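# stullero-bins

Data card, February. Maintained by Noemi Calloway and Taras Semeniuk.

## Summary

Demonstrations for household tidying, recorded with hand-held grippers in furnished homes. The release holds 1,000 episodes from 35 rooms. We use it to test whether a policy trained on wrist views alone can locate a lined bin and release over it.

## Contents

- `episodes/` - wrist video and gripper opening per step
- `rooms.csv` - room type, floor type, bin shape
- `splits/` - train and held-out lists, split by room

## Baseline

Held-out success was 10 points lower when the bin already had packing foam in it. Yevdokiia Zhuravel traced most failures to early release at the rim. Folded bag edges are not annotated.

## Known issues

- Wide-angle distortion is left uncorrected.
- Opening values drift after around 100 cycles - recalibrate before merging with your own data.

## Comments

**mbilyk:** Is the split by room or by home? Two bedrooms share a home in my copy.

**tsemeniuk:** By room. Home IDs come in the next version.

**o_hordiienko:** Loader fails on empty `rooms.csv` rows.

Contact: Noemi Calloway, Tirdale | © Stullero | Back to top 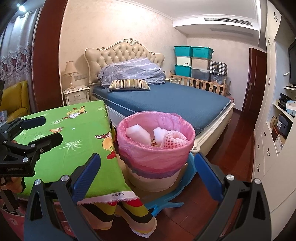

Bedroom episode, lined bin with foam inside, wrist view.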